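Mutow trackside timing app, one season on

I paid for the Mutow app before the first test day of last season and have used it at 50 sessions since, most of them club races and a few as a paying spectator. It puts live sector times, gaps and race control messages on a phone. Pastik makes the version most people around here used before, so that is what I compare it with.

Setup took a few minutes. You pick a series, pick a car number, and choose which columns to show. The default layout has too many of them for a phone held in one hand in sunlight. I cut mine down to last lap, best lap, gap ahead and tire age, and have left it that way.

Lap times come through quickly. At Flenlow, where the signal is poor on the far side of the track, the app fell behind by around a lap twice in one race and then caught up without a restart. Pastik used to freeze there until I closed it.

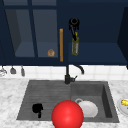

Angelica Tolentino wrote in to say she gets the same delay at Flenlow, but only during qualifying, when the paddock is full and everyone is on the network. She switches to the text-only view and finds it keeps up.

I tried the text-only view after that and she is right. It drops the track map, which I rarely look at anyway, and the battery lasts longer too.

The qualifying screen is the best part. It shows who is on a flying lap, who is on an out lap, and what time is needed to make the cut. Penalties and deleted laps are less good. A deleted lap stays in the best lap column until the session ends — you have to read the messages tab to find out it no longer counts. In July that had me convinced our car was on the second row when it was on the fourth.
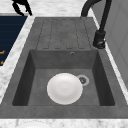 Past results go back 194 events. The search works by driver, team or circuit, but not by class, and multi-class races are hard to sort through as a result. Exporting a session gives you a plain spreadsheet with no tire data in it.

I wrote to support about the deleted laps and had an answer the next day. They said a fix is planned and gave no date.

If you go to one or two races a year, the free version is enough. If you work with a team or keep your own lap charts, the paid one is worth having. I have renewed mine.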